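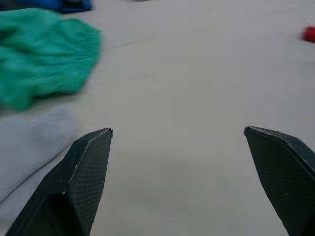
How to run a robot arm station at an open day

At Traltero we put one arm on a table at the Standport open day each May and let visitors watch it pick up cloth. These are the steps we use. They assume you already have an arm that works, a wrist camera and a way to show its picture on a monitor.

What you need

One table with a flat, matte top. Shiny tops throw glare into the wrist camera when the hall lights are on.
Cloths in strong, different colors. Green and blue both stand out well against light gray.
One or two small hard objects for the second part of the demo.
A monitor facing the visitors.
Floor tape and a barrier.
A spare set of fingertips and the key that fits them.

Step 1. Set up the table

Bolt the arm down before you bring anything else in. Tape a line on the floor 2 feet beyond the farthest point the arm can reach, and put the barrier on that line. Check that the person at the controls can get to the stop button without leaving the chair.

Step 2. Check the gripper

Open the fingers all the way and look at the wrist camera view. Both tips should be in the picture and at the same height, with bare table between them. If one tip sits higher, loosen the finger, reseat it and check again. Wipe the finger faces with a dry cloth. Lint on the texture makes the grip slip.

Step 3. Place the cloth

Drop the cloth so that it bunches up. A bunched cloth gives the fingers a fold to close on, and a flat one usually takes several tries. Keep the hard objects off to one side, away from the path of the arm.

Step 4. Run the demo

Start with the arm still and the gripper open. Tell visitors what the arm is going to try. Then run one pick at the slow speed setting, set the cloth down and run it again. Let people see the misses. Most of the questions come after a miss, and they are good questions.

We load the Fitzgerald routine for cloth and switch to Rillusari for hard objects. Go back to the open position between the two.

Step 5. Change groups

Keep each group to 17 people. Stop the arm, open the gripper, and put the cloth back while the group leaves. After 200 picks, change the fingertips even if they look fine. Last year we logged 527 picks by closing time.

Packing up

Park the arm, cut the power, then take down the barrier. Coil the camera cable loosely and tape it to the arm. Count the fingertips back into the case.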